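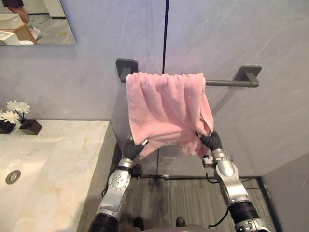
*Pink towel, dark grey rack.*

Hi, I'm Delali Ayaaba, and I run Keltero, a small guesthouse with 6 rooms, a creaky front porch and (so I'm told) very good biscuits. If you've landed on this page you probably want to know who you'd be staying with, so pull up a chair!

I grew up in a house where somebody was always sleeping on the couch. Cousins, friends of cousins, a trombone player who came for a weekend and left after Easter. My mother fed all of them, and I think I caught the bug from her. I spent 12 years working the front desk at a big hotel by the airport, which I liked more than you'd guess, but I never got to see anyone eat breakfast. They were gone by five with a granola bar in one hand.

So when the old Wikström place came up for sale, I went to look at it on my lunch break and was late getting back. It had been a family home, then a dentist's office, then empty for a good long while. The dentist's sink was still in what is now the Garden Room. I took it out. I did keep the waiting room bench, and you'll find it in the hall under the coats.

The fixing up went slower than I'd planned. The stairs had to be redone, the kitchen floor sloped so badly that an onion would roll to the back door, and I painted the dining room three times before I landed on the green. My brother did the wiring and still brings it up at Thanksgiving. We opened in January, in the snow, with two guests who had booked by mistake (they wanted a different town) and stayed anyway. They've been back every winter.

Breakfast is from 7:30 until 10, and I mean it about the 10 – I have dishes to do. There are eggs, fruit, biscuits and whatever jam I've got open. Tell me the night before if you don't eat something and I'll work around it happily. Coffee is on from 6 for the early birds, and you're welcome to take a mug out to the porch as long as the mug comes home again.

Ratus is the cat. He's big and orange and he isn't allowed upstairs, but he has his own views on that, so please keep your door shut if you'd like your pillow to yourself.

There are no TVs in the rooms. There's a shelf of 47 paperbacks on the landing, mostly mysteries, and you can carry one home if you leave one behind. There's also a board game called Fludetti that my aunt gave me with half the rules missing. Guests have been making up the rest and writing it inside the lid.

I answer the phone myself, every day but Tuesday, when I'm at the market and then at my sister's. Leave a message and I'll call you back that evening.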